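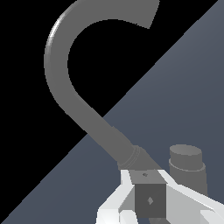
Fig. 1. Simulator view from the gripper: the curved pipe held at its sleeve end, with the stepped cylinder standing to the right.

Filed under: Course handouts / Robotics / Visits
2 comments | 4 shares

Handling and Assembly: notes to go with the Dudunico open day
27 June 2022

These notes cover the demonstration at the Dudunico workshop in Stostedwood. Read them before the follow-up class. If you missed the visit you can still do the written task at the end, as it only needs Fig. 1 and what is set down in these pages.

1. What was shown

The demonstration had two halves. In the first, the staff ran a pipe handling job in the simulator on the big screen. In the second, we went through to the cell and watched an arm do a simpler pick with a straight length of pipe. Most of the questions were about the first half, so most of this handout is too.

The simulator is called Levow. It draws the parts in plain colours with very little surface detail. The staff use it to try out grips and paths before a job goes near the cell. They told us they had run the pipe job 300 times in Levow, changing the starting position of the part a little each time.

2. Why a curved pipe is awkward

A straight pipe held at its middle will more or less balance. A pipe with a wide bend in it will not, as a good deal of the weight may sit well to one side of the fingers. When the arm turns the wrist, the far end also swings through a much bigger space than the gripper does. Look at how much of Fig. 1 the pipe takes up compared with the fingers.

Points raised by the staff:

- Holding a pipe near one end leaves the other end free for fitting, but it puts a large turning load on the grip.
- Two flat fingers on a round part touch it along narrow lines. The part can roll between them if the load is off centre.
- A collar or sleeve gives a change in width that can be used to check where along the pipe the fingers are.
- The planner has to know the shape of the held part as well as the shape of the arm. Leave the part out and the arm may clear an obstacle that the pipe then hits.

3. Simulator and cell

Contact is the weak spot in any simulator. Friction in Levow is set by hand, and the staff said they start low and raise it - a grip that holds at a low setting has some margin. Lighting matters as well if a camera is used to find the part. Plain grey shapes are easy on the eye but they do not tell you how the real part will look under the cell lamps.

The cell controller is a Boychuk unit. Paths from Levow are sent to it and first run at reduced speed, with up to 3 people at the fence and one of them on the stop button.

4. Written task

One side of A4. Choose another place to grip the pipe in Fig. 1 and say what would get easier and what would get harder. Include a sketch with the likely centre of mass marked. Hand it in at the follow-up class.

The workshop opens its doors again in August. Flat shoes, and long hair tied back.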